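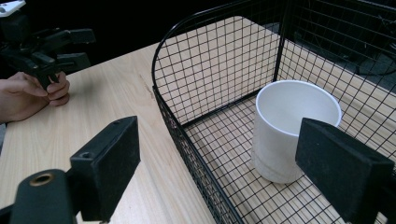

Right, day three with the Godero hand-held grippers. Quick thread, typing this between runs so bear with me.

Paid for them ourselves. 405 for the pair, carry case extra. Nobody at Hesitz has asked me to say anything nice.

First impression - heavier at the front than I expected. Wrist notices after an hour. Jhun Ocampo says I'm holding it too far back and he's probably right, he did 94 runs before lunch and wasn't moaning.

Fingers are good. Flat, matt, chunky. Plain cup into wire basket is our boring test job and they grip a smooth cup fine. Squeeze too hard and a thin one goes oval, so go easy.

What I don't like: wire mesh. Finger tip catches on the rim if you come in low. Same on the way out. You learn to lift first then turn, but a new person won't know that and the booklet says nothing.

Booklet generally is poor. Four pages, two of them about the warranty. Pairing steps are in the wrong order, do step 5 before step 3 or you'll sit there like I did.

Software is Sineck, comes bundled for a year. Starts quick. Trims the dead bit at the start of each run by itself which I love. Hates it when you rename a folder. Don't rename a folder.

Total so far 2,036 runs saved, 112 binned. Most of the binned ones are me starting before the beep. A few are the left unit losing track when I had it too close to the other one. Keep them a forearm apart and it behaves.

Someone asked about the Gouveia set. Used it last year. Lighter, nicer trigger, but the fingers wore smooth in a month and spares took ages. Godero sell spare fingers singly, two screws and done. That alone swung it for me.

Trigger on these is stiff out of the box. Loosening up now. Divina Dizon has small hands and still finds it a streach, she's put tape round the handle and says it helps a bit. A smaller grip is meant to be coming in July, will beleive it when I'm holding it.

Support - emailed twice. First reply same day and useful. Second one was a link to the booklet. See above re booklet.

Would I buy again? Yes for table work, cups, boxes, tidying type jobs. No if you're doing anything fiddly like cables or lids with a lip. Fingers are just too fat for it.

Also get the long charging lead. The short one in the box is a joke, you can't charge and hold the thing at the same time.

Off to do soft stuff next - cloths, sponges. Will add to this thread if anything breaks. Questions below, might be slow replying.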